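3.2 Household sample and storage of packaged goods

The survey covered 522 households in the Kelwood and Henao districts, of which 104 were visited a second time. Respondents were asked where packaged food was kept between purchase and use, and whether a separate pantry or closet was available. Homes without a pantry were more common in Henao, where most units date from the same building program and kitchens are small.

In these homes the dining table often served as a second storage surface. Food packages shared the space with household supplies, and interviewers recorded both under a single heading (Figure 4).
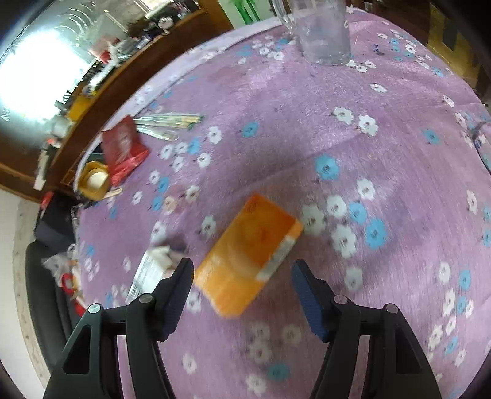 Figure 4. Boxes, a snack bag and a roll of tape on a round table with a flowered cloth.

Time on the table was estimated from respondent diaries, which were returned at the end of April. Diaries with more than two blank days were left out of the analysis. Packages opened but not finished were entered again on each day they remained in view. The coding scheme follows the one used in the earlier Nikis study, except that paper goods and cleaning products were combined.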